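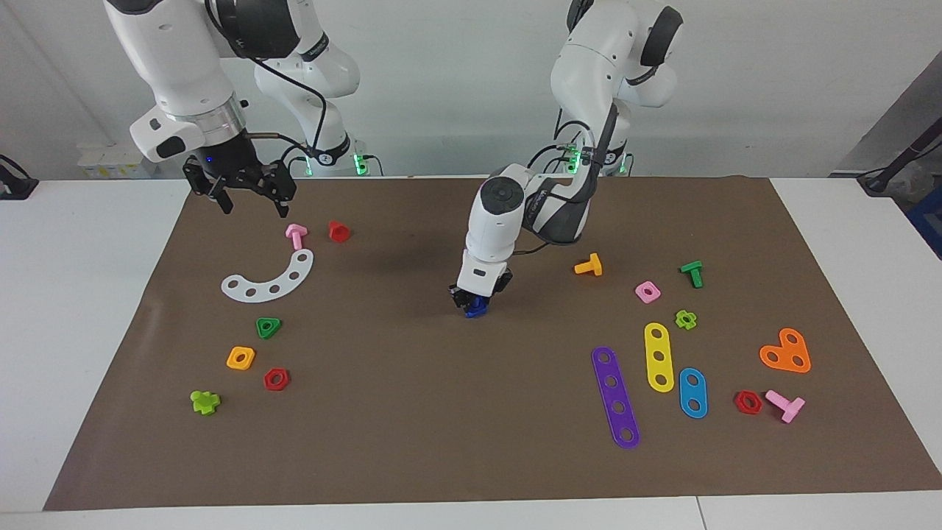
Two-arm cell, toy construction parts on brown paper. Left gripper holding a small dark blue piece.

Workshop tips: laying out parts for two-arm picking
Tineke Van Hecke, Davberg workshop pages

These notes come from the October picking trials, 1000 attempts in all, split between two ways of laying out the same parts. Success went from 767 per thousand in our earlier series to 773, so the layout alone did very little for the overall rate. What changed was the kind of failure. Double picks mostly went away once parts had a clear gap on both sides.

Cover the table with matt paper. Brown works well under bright plastic, and the arm's shadow stays soft on it. Replace the sheet when it creases – a raised fold can stop a fingertip short of a flat part.

Leave a finger's width between strips that lie side by side. Long strips are best gripped across the narrow side, near the middle.

Stand some bolts on their heads and lay others down. A policy trained only on upright bolts did badly on fallen ones.

Keep the second arm high while the first is low. Evelien Van Rooij set a waiting height of 15 cm in the Flekora script and we have kept it.

Log the layout before each run, not after. Mixed-up logs cost us one full batch.

Still open: thin nuts lying flat. Softer fingertips are next on the list.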